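Bistis Catering Equipment Forum
Section: Shared Kitchens – Storage and Handling
Topic: Bins or crates for the portioning table?

Plandby_Kitchen
Posted Thursday, 09:40

Good morning. We are reviewing the containers used at the portioning table in our shared kitchen and would welcome the views of members. At present we hold 21 white bins and 42 blue crates, purchased at different times. The written procedure allows either to be placed on the steel tables, and staff at the two sites have developed different habits. We would prefer a single rule before the March review.

gezer_stores
Posted Thursday, 10:15

Our rule is that smooth-walled bins go on the table and crates remain on the racking. Ribbed sides collect flour and label residue, and they take longer to clean at the end of a shift. I would not permit a crate on a preparation surface under any circumstances.

Fakach Canteen Services
Posted Thursday, 10:52

With respect to the previous member, that is stricter than most kitchens can manage. Crates arrive with stock in them and have to be put down somewhere. We permit them at the back of the table, provided that the base has been wiped and that nothing is being portioned within arm's reach. The greater risk in our experience is the deep bin, which people reach into repeatedly with the same gloves.

gezer_stores
Posted Thursday, 11:08

A wiped base is only as good as the person who wiped it. We tried the same arrangement for two months and withdrew it. The crates moved forward a little every day.

Plandby_Kitchen
Posted Thursday, 11:30

Thank you both. I should have explained the layout. At our main site the bins and the crates stand next to each other on the steel, and the bowls are set out in front of them for filling.

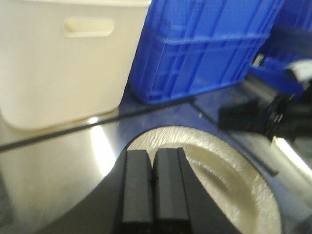 The difficulty is one of space. Racking can only be fitted on the opposite wall, so a strict rule would mean crossing the room for every refill. I am inclined to keep both types on the table and to mark a line with tape which the crates may not pass.

Fakach Canteen Services
Posted Thursday, 11:47

Tape is sensible – ours has lasted well, although it must be replaced when the corners lift. I would also ask that bowls be put out in small numbers, so that they do not stand uncovered while stock is being moved.

gezer_stores
Posted Thursday, 12:20

I remain of the view that the crates should go. If they must stay, please put the line in the written procedure and name the post responsible for checking it. A strip of tape alone will be ignored by the second week.

Plandby_Kitchen
Posted Thursday, 14:05

Noted. The draft will include the line and a check at the start of each shift. I will post the wording in this section once both sites have read it.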